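Chapter 2
Tidal Streams and the Awkward Business of Slack Water

The tide is the most punctual thing in the ocean and it is still late for dinner. It can be predicted years ahead, to the minute, by anyone with a table of harmonic constants and a tolerance for cosines. This has led a great many people to conclude that getting power out of it must be easy. Most of them have never tried to bolt anything to the seabed at Sindlow.

This chapter deals with turbines placed in moving tidal water. Barrages, which hold the water back and let it out again through a hole, are left to Chapter 3, along with the arguments they cause.

2.1 Why the cube matters

The power carried by a stream through a given area grows with the cube of its speed. Double the speed and you have eight times the power. Students accept this cheerfully and then go on to average the speed over a month, cube the average, and hand in an answer that is much too small. Cube first, average afterward. The order will come up again in every chapter of this book, and so will the mistake.

The cube also explains why developers fight over narrow channels. A strait that runs slightly faster than its neighbor is worth a good deal more, at least until the turbines go in and slow it down. Kobe Dijkstra's survey of the Endovley narrows logged 3,582 readings of current speed through one January. Only a small share came from the fastest hours, and those hours carried most of the energy.

2.2 Slack water

Twice in each ordinary cycle the stream stops, thinks it over, and goes the other way. A turbine must then either turn itself around, pitch its blades, or be built so that it doesn't care which way the water comes from. Each choice costs something. The Evis rotor took the third course and paid in efficiency on both tides, which its designers described as symmetrical performance.

Slack water is also when divers and boats can work. The window is short, it moves later from day to day, and it shows no interest in office hours. Neusa Quintana's field notes on the Kļaviņa mooring contain more about missed slack than about the mooring. We recommend them to anyone planning a career offshore.

2.3 Before you begin the problems

You will need the tide tables in Appendix A, graph paper, and the sign convention from Chapter 1: flood positive, ebb negative. Do not invent your own. Ruben Jansen did, in the first draft of this chapter, and for several pages the sea ran uphill.
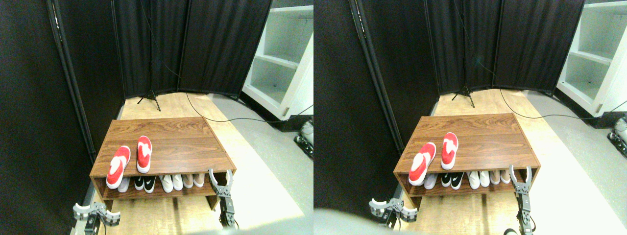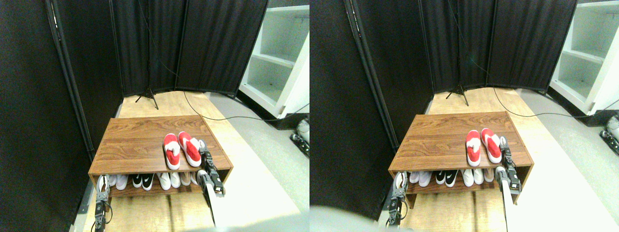
Red and white shoes on a wooden surface.

2.4 The velocity profile

Water near the bed moves more slowly than water near the surface, having the bed to contend with. We begin with the usual power-law profile, which fits well in the middle of a channel and poorly wherever one would like to put a turbine.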